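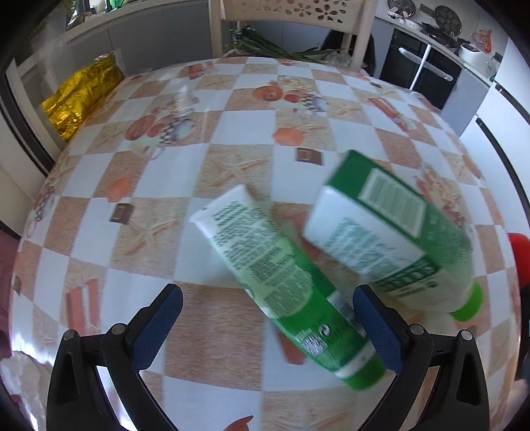

Purmont Kitchen Handling Demonstrations
Data card, release 2

Maintained by the Markberg Laboratory for Manipulation Learning
Contact: Algirdas Hunt, data steward

Summary

The Purmont set contains 599 demonstrations of everyday household handling, recorded in furnished homes by trained operators using the Troler hand-held gripper. It is intended for training and evaluating policies that map wrist-view images to gripper motion. No robot arm was used during collection. Release 2 replaces the version distributed in July and should be used for all new work.

Contents of each demonstration

Color video from the gripper camera
Gripper pose relative to the starting position
Finger opening, recorded with every video frame
A short written instruction in English
A task label and an outcome label (complete, partial or failed)

Failed demonstrations have been kept. Users who want only complete ones should filter on the outcome label before training.

Tasks

The tasks cover picking up, moving, turning and setting down small household goods such as tubes, bottles, cups and packaged items. Operators were asked to work at a steady pace and to leave the surroundings as they found them. Table coverings, dishes, food and appliances therefore vary from home to home and were not standardized.
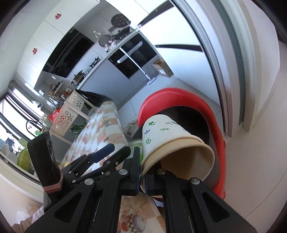

Thin-walled objects are labeled separately from rigid ones, and the instructions for them ask the operator to close the fingers no further than the grip requires. The recorded finger opening matters most in this group. With a paper cup held on its side, as with the leaf-patterned one here, the fingers press on opposite sides of the wall and the mouth of the cup stays in view, so any change in its shape can be checked against the opening value. Annotators marked visible deformation in the field wall_state. The field is left blank for rigid objects.

Splits

The test split holds 245 demonstrations and the remainder are for training. Homes do not overlap between splits. Please do not move demonstrations from one split to the other when reporting results.

Known limitations

The wide-angle lens bends straight edges near the border of the picture. Calibration files are supplied for each gripper, and correction is left to the user. Fast wrist motion causes blur, and small print on packaging often cannot be read. Pose estimates may drift in recordings longer than 4000 frames; these carry the flag long_take.

Processing

Recordings were aligned and checked with the Wei toolkit. Scripts for loading and replay are in the tools folder. Corrections to labels should be sent to the data steward with the demonstration number and the field concerned.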